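4. Equipment Planning and Budget

4.1 Scope of the purchasing exercise

The household handling program was planned from the outset as a purchase of many small units and not of one large machine. Earlier work at the Ploltham site had relied on a fixed two-arm station, and the cost of moving that station into a furnished home was higher than the cost of the recordings it produced. The present study therefore asked a narrow question: what should a laboratory of modest size buy, and in what order, if it wishes to collect handling data on clothing and bedding in rooms where people live?

Three purchasing plans were compared. The first, referred to as Furnmont, placed all spending on hand-held grippers and storage. The second, Darnau, divided the budget between grippers and a single robot arm to be used for later trials. The third, La, deferred the arm entirely and set the money aside for spare fingers, replacement units and operator hours. All three assumed the same bedroom tasks, chiefly the picking up and sorting of trousers and other garments left on a bed, as in Figure 1(a).

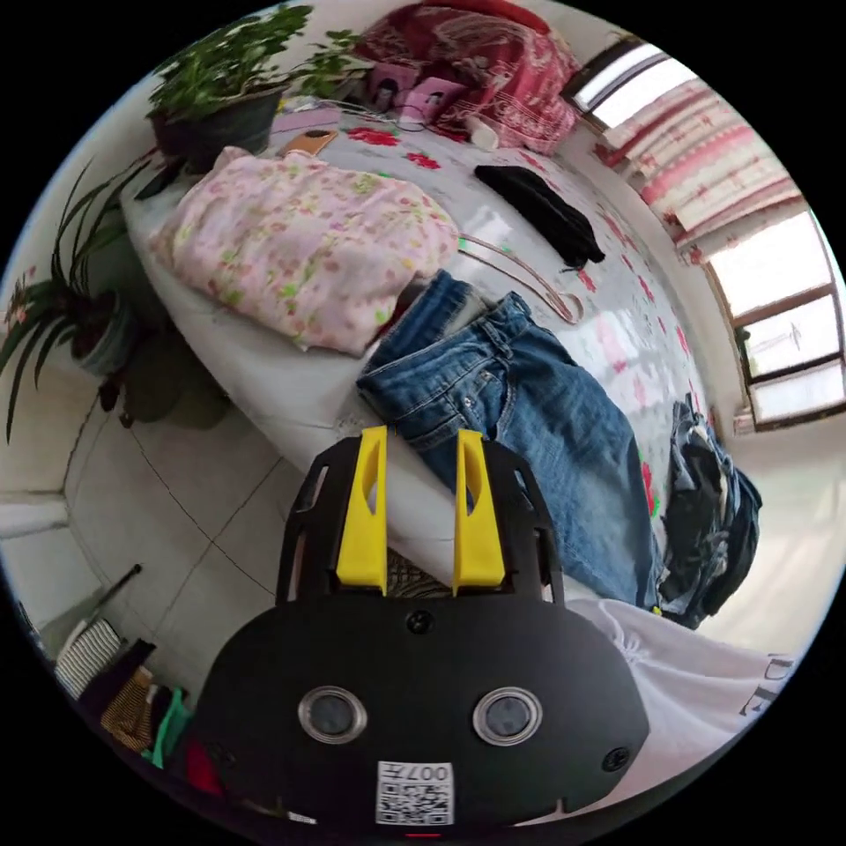 The unit price of a gripper proved to be a poor guide to its cost over a full term of use. In the planning sheets prepared by Thảo Tôn, the purchase price was entered on one line and every later expense on separate lines, so that reviewers could see how quickly the second group overtook the first. Finger replacement was the largest of these later expenses. Each pair was budgeted at 786 units of the internal accounting currency, including shipping and fitting, and the plans allowed for up to 8 replacements per operator over the term.

4.2 Labeling and inventory

Units bought for paired use must be told apart quickly. The label on each gripper carries a printed code that can be scanned at the start of a session, along with a short number that an operator can read without a scanner. Where a left-hand and a right-hand unit share the same number, the side is given by an added character – "007右" on the right-hand unit in Figure 1(c), for instance. The inventory system must accept that character as part of the name. One of the systems considered did not, and the price of changing it was added to the Darnau plan.

Inventory work is easy to leave out of a budget. It was entered here as five hours per month for each site, covering label checks, charging records and the return of units between homes. The figure was drawn from the first term at Ploltham and was not adjusted afterward.

4.3 Choice of rooms and its effect on cost

Furnished bedrooms were preferred to a laboratory mock-up for reasons of cost as well as realism. A mock-up requires the purchase of furniture, bedding and garments, and these must be replaced as the study goes on. In an occupied room such items are already in place, including patterned sheets and soft blankets that would otherwise have to be chosen and ordered. Figure 1(b) is typical of the working distance assumed in the plans, with the fingers pointed toward a pair of jeans on the bed.

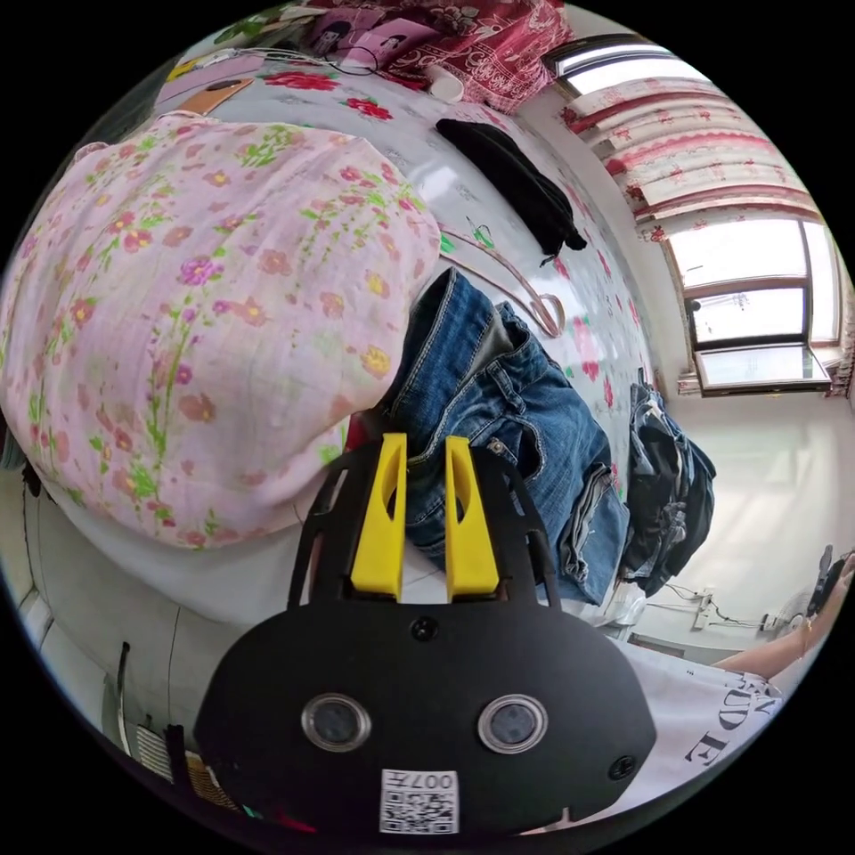
Daylight was treated as a planning matter. Sites with large windows needed no added lamps for daytime sessions, and the lighting line in all three plans was reduced accordingly. Savings of this kind were small, but they were repeated at every site. Against them stood the expense of travel and the time spent agreeing on access with each household, which the mock-up would have avoided. Over a term of seven months the two approaches came out close to one another, and the occupied rooms were retained.

4.4 Operator hours

Operator time was the line on which the three plans differed most. The Furnmont plan bought more grippers than could be kept in use, given the hours it allowed. The La plan bought fewer and paid for longer sessions, with rest periods entered as paid time. Reviewers at first questioned this second item. It was kept after the trial term in May, when operators reported that holding a gripper at chest height was more tiring than the task itself.

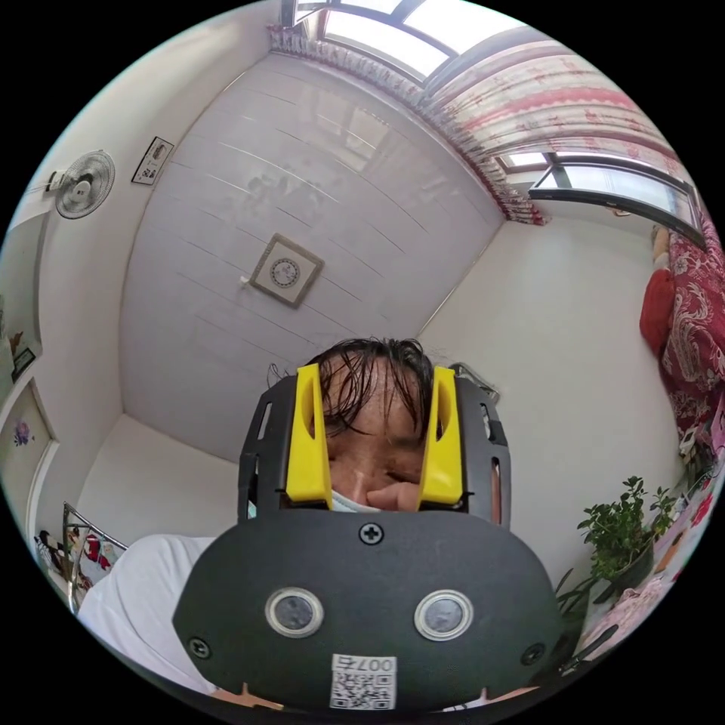

Training was budgeted once per operator, with a shorter refresher at the midpoint of the term. No plan included a separate supervisor at each site; a single coordinator was to answer calls from all of them. The authors would now enter this position at a higher share of full time than the original sheets allowed.

4.5 Order of purchase

The La plan was adopted with two changes. Spare fingers were ordered together with the first units, so that both would arrive in one shipment, and the funds held back for a robot arm were moved to the following budget year. The arm will be priced again when the first set of garment recordings has been reviewed.

Figure 1. Hand-held grippers in a furnished bedroom: (a) and (b) garments on the bed; (c) an operator with the right-hand unit.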